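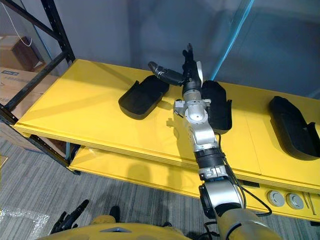
Fig. 1. Black trays on the upper level of a yellow bench.

Brustotley Marine Technology
Small Craft Propulsion, Unit 6: Water-jet drives

1. Basic layout

A water-jet drive has four main parts: the intake, the impeller, the stator and the nozzle. Water enters through a grate flush with the bottom of the hull. The impeller adds energy to it, the stator vanes take out the swirl, and the nozzle speeds up the flow before it leaves at the transom.

Thrust in still water follows from the change in momentum:

T = m (Vj – Vo)

where m is mass flow per second, Vj is jet speed and Vo is the speed of the incoming water. We take Vo equal to boat speed in this unit and ignore the slower layer of water next to the hull. Unit 7 puts it back in.

2. Static thrust

With the boat tied to the dock, Vo is zero and thrust is at its highest for a given shaft speed. The worked problem uses the Galgate test hull:

Loaded weight: 1702 lb
Shaft speed: 3000 rpm
Static thrust: 595 lb
Thrust-to-weight ratio: 595 / 1702 = 0.35

For a fixed pump free of cavitation, static thrust goes with the square of shaft speed. Half the rpm gives one quarter of the thrust.

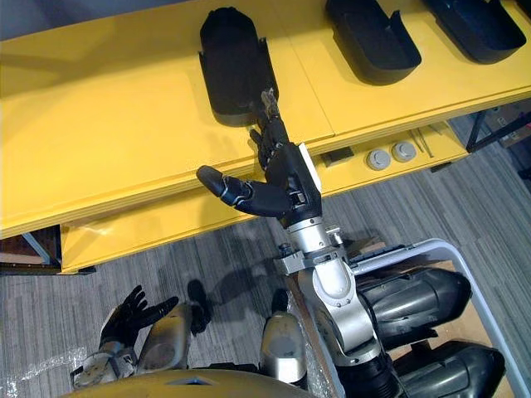 Why does a jet boat lose steering when the throttle is closed?
Steering force comes from turning the jet to one side. With little flow through the nozzle there is little side force, and most jet hulls carry no rudder to make up for it.

3. Cavitation and ventilation

These two faults feel alike at the helm and are often confused. Cavitation is water turning to vapor where local pressure drops too low, usually on the suction side of the impeller blades. Ventilation is air drawn in through the intake – common in chop, in tight turns, or with the weight too far aft. The Lenz pump notes list blade pitting as a sign of the first only.

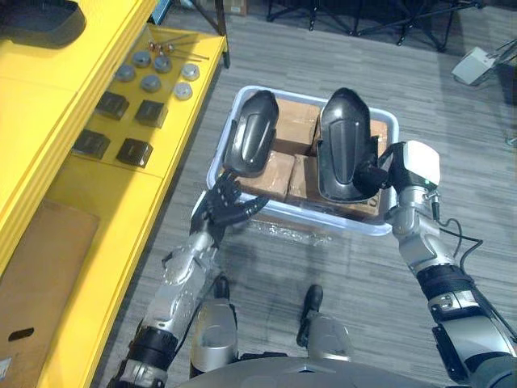
Trim decides how well the intake stays fed. Moving weight aft lifts the bow and, past a certain point, lets air reach the grate. The effect of load on static trim can be checked with a scale hull before any powered run. A translucent plastic bin like the white one on the floor makes a usable float tank for short models, as the waterline can be viewed through the wall. Mark the level at bow and stern, shift the ballast, and mark again. Keep the model clear of the sides.

4. Reverse

The pump always turns the same way. Reverse comes from a bucket lowered over the nozzle, which sends the jet forward and down. Reverse thrust is well below forward thrust at equal rpm.
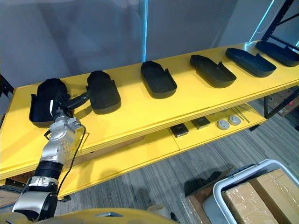

Fig. 2. Black gripper at the near end of a shelf tray.

Problems for Unit 6

(a) Find the static thrust of the Galgate hull at 1500 rpm.
(b) Explain why T falls as boat speed rises at constant m and Vj.
(c) Read the Fesaddale trial sheet and mark each loss of thrust as cavitation or ventilation.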